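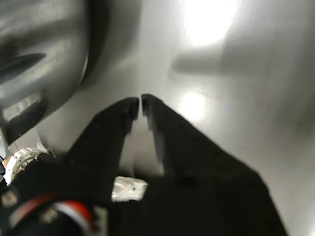

Wrist camera view with the fingers nearly closed and nothing between them. The pale area behind them has two glare spots.

Collon software project: progress report, June
Prepared by Ingrid Okafor for Zesbridge

Status

Work is on plan for the perception and planning packages. The control package is behind by one item, described below. We are not asking for a change to the budget or the end date.

Perception

Most of the period went into glare. Shiny and satin surfaces produce bright patches in the wrist camera view, and our segmentation model was reporting these as objects. The planner then tried to grasp them. We added a step that marks overexposed pixels as unknown before segmentation runs, and we retrained the model on 2000 labeled wrist views. False detections on the bare-surface test set went from 40 to 13. Most of those left are soft patches that never reach full brightness, so the new step does not catch them. Shadow edges account for the others.

The second change is a mask for the gripper itself. The old mask was a fixed outline, drawn by hand for fully open fingers. It is now computed from the joint readings, so it follows the fingers as they close. Motion blur makes the finger edges wider than the computed outline, and we pad the mask when the fingers are moving. The padding is a single constant for now.

Planning

The grasp planner accepts "unknown" regions as of this release. It will not place a fingertip in one, and if too much of the view is unknown it asks for a second view from a different wrist angle. Planning time with one view is unchanged. A second view adds around 200 milliseconds, not counting the arm motion.

Large objects close to the camera are still handled badly. The depth estimate is poor at that range, and the planner treats the object as farther away than it is. Until this is fixed we keep a wide clearance around anything that fills a large part of the view, and that rules out some grasps that would be fine.

Control

The empty-grasp check is the late item. It should compare finger position and motor current at the end of a close and report whether anything is held. It works for rigid parts. With thin parts the final finger position is too near the fully closed value to tell the two cases apart, and we have not settled on a threshold. We plan to add the wrist view as a third input.

Tooling

The log viewer from D'Souza has been replaced with Arkier, which plays back camera views and joint readings on one timeline. Old logs have been converted, apart from the first batch, where the clocks were not synchronized.

Next period

Finish the empty-grasp check, including thin parts.
Set the mask padding from finger speed.
Start on close-range depth.
Send Zesbridge the updated test set and the scripts to run it.

One decision is needed from Zesbridge: whether thin parts stay in the acceptance test. If they do, we need the final part list before the threshold work starts.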